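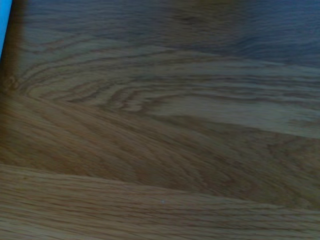
Dónde pasar las mañanas de octubre: la sala de lectura de Zutwood cambia de horario

A partir de octubre, la sala de lectura de Zutwood abrirá a las ocho de la mañana y cerrará a las seis de la tarde. Hasta ahora abría a las diez. El cambio lo pidieron sobre todo quienes estudian antes de entrar a trabajar y quienes dejan a los niños en la escuela de Hollis y no tienen tiempo de volver a casa.

La entrada sigue siendo por la puerta lateral. El carné del año pasado vale hasta que caduque y se renueva en el mostrador con cualquier documento que lleve la dirección. Los menores de doce años pueden venir solos si un adulto ha firmado la hoja de autorización, que está en la misma mesa que los periódicos.

Préstamo

Entre enero y agosto se prestaron 858 libros, frente a los 567 del mismo periodo del año anterior. Lo que más sale es novela policiaca, seguida de cocina y de guías de plantas. La poesía sale poco, aunque la antología de autores de la comarca ha tenido lista de espera todo el verano.

El plazo de préstamo pasa de dos a tres semanas. Se pueden llevar hasta cuatro títulos a la vez, y uno de ellos puede ser de la estantería de novedades. Las revistas no se prestan. Quien tenga un libro con el plazo vencido puede devolverlo durante todo octubre sin recargo, en el mostrador o en el buzón de la calle, que se vacía a primera hora.
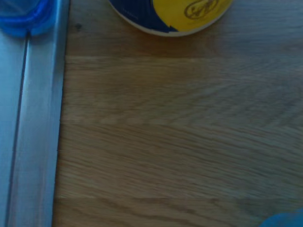
Lucimara Trindade nos escribe que tres semanas le parecen bien para una novela, pero que los manuales de idiomas deberían prestarse por más tiempo. Ella ha renovado el mismo curso de portugués cinco veces y cada vez ha tenido que venir en persona. Propone que las renovaciones se puedan hacer por teléfono.

Lo hemos consultado y se podrá. Desde octubre se atenderán renovaciones por teléfono de nueve a once, siempre que nadie haya reservado el libro. Hay que tener a mano el número del carné. Los cursos de idiomas con disco o cuaderno se quedan de momento con el mismo plazo que el resto; se revisará en enero.

El fondo Wulby

La colección donada por la familia Wulby ya está casi toda catalogada. Son unos 1.000 volúmenes, la mayoría de historia local, viajes y ferrocarriles. Faltan dos cajas de folletos y los mapas, que necesitan carpetas más grandes que las que tenemos. Los libros anteriores a 1900 se consultan en la sala y hay que pedirlos el día antes. El resto se presta con las condiciones normales.

Sheila Cropper ha preparado un índice por pueblos, ordenado alfabéticamente, que puede consultarse en papel junto a la ventana. Si alguien reconoce un nombre mal escrito, puede anotarlo en la hoja que hay al final de la carpeta. Ya se han corregido varios de la parte de Zallik, donde las grafías cambian mucho de un autor a otro. 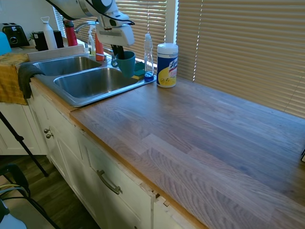 Club de lectura

El grupo de la tarde vuelve en octubre, a las cinco y media. Se empieza con relatos cortos, para que pueda incorporarse quien no haya leído nada antes. Los ejemplares se recogen en el mostrador. No hace falta inscribirse.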